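Folding room checklist, Serby print shop
Filled in Jul 13, 2026

I do this walk-through before every big shirt order goes out, and I type up my comments the same day because otherwise I forget half of them. We have 1,582 shirts going to Plediseo, so I was pickier than usual!

1. Aisles and doors clear – OK
Both doors open all the way. I moved one pallet jack that was parked where people walk.

2. Extinguisher – OK
Pin in, needle in the green, tag signed. Next service is due in December.

3. Table covers – NEEDS WORK
The black cloth on the folding tables is nice for spotting lint and stray threads, but it hangs too low at the corner by the window and I caught my shoe in it (again). Clip it up or trim it, I don't care which.

4. Cords – NEEDS WORK
The extension cord for the steamer still runs across the floor. It was on my last list too. Please, please use the wall outlet.

5. Lighting – OK, with a grumble
Plenty bright. Almost too bright for white shirts, if you ask me, as faint marks get lost in the glare. I tip each one toward the door to check it.

6. Carton stacks – FIXED
Limit is 53 inches and the Clakham stack was over. I took the top layer off and it's fine now.

7. Print check before folding – OK
I pulled 12 shirts and went over them by hand. No cracked ink, no sticky spots. Remember to lay the shirt out flat first and get the hem straight – a corner that's folded under can hide a pin or a tag barb, and I've been stuck by both.

8. Sharps – OK
Snips and tag guns were all back in the Lü drawer unit. I love that drawer unit.

White shirts, print check:

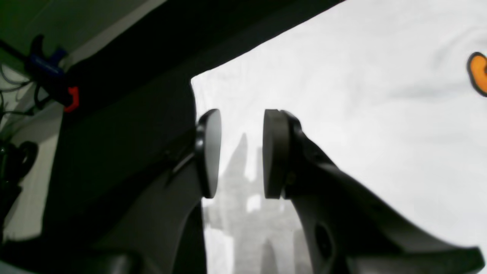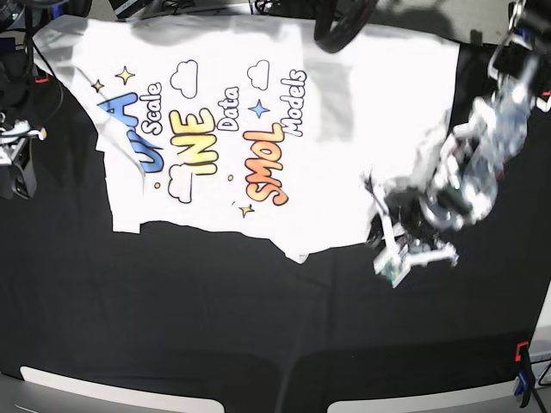 Do the table covers have to come off every time we switch from dark shirts to white ones?
Only if they've picked up lint or ink. Run the sticky roller over them first, and if it comes up clean, leave them on.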